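Flurngate: your questions, answered

I get a lot of email about Flurngate, our project on teaching a robot arm to work inside a desktop computer. I've pulled the ones that come up most onto one page. If yours isn't in the list, write to me anyway, I like getting mail!

What is Flurngate, in one breath?

It's a method for learning fiddly assembly jobs from a small number of human-guided runs, plus a correction step that kicks in when the arm is close to a part (that last inch or so is where everything used to go wrong for us). The parts are the ones you'd find in any older office tower: processor, memory, hard drive, expansion card.

Why a computer and not blocks or pegs?

I did pegs for years and I'm tired of pegs. A tower case has walls to bump into, cables that flop wherever they please, and a socket that does not forgive you. Ka-ming Ko pushed for it from the start and he was right.
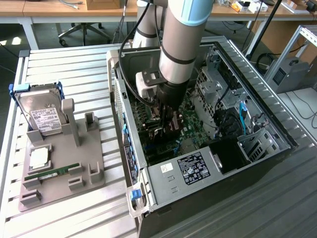 How many demonstrations does it need?

We used 60 per part. We tried going lower, and memory held up pretty well, but the processor placements got sloppy fast.

So how well does it do?

On the processor, the full method got 69 percent of placements right. Take out the correction step and it drops to 9 percent, which surprised all of us, me most of all. I'd expected a gap, just not a canyon. The paper has the numbers for the other parts.

What counts as a success?

The part has to be seated, with no human touching anything along the way. Nearly in is a fail. Raghda Abou Jaoude wrote that rule and she's strict about it, bless her. 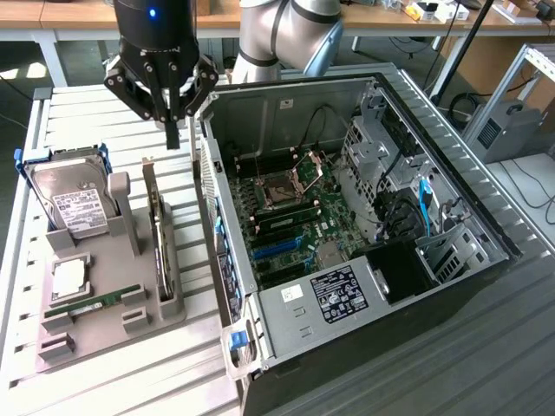
The gripper over the worktable
Robot workspace, Flurngate

Where does each part start out?

In its own spot on a gray fixture tray next to the case. The drive stands up in its blue caddy, the processor sits flat, and the memory lies in a holder. We nudge the tray between runs so the policy can't just memorize a path.

Does it work on other cases?

We've tried six, all with the same general layout. Small cases are still rough, mainly on account of the drive cage getting in the way of the wrist.

Can I have the code?

Yes, it's coming in April, along with the files for printing the tray. Wissam Akl is cleaning it up now, so please be nice to him.

Will it put my computer together for me?

Not yet, sorry! It's slow, and it has no clue what to do with a dropped screw. Screws are the next thing on my list.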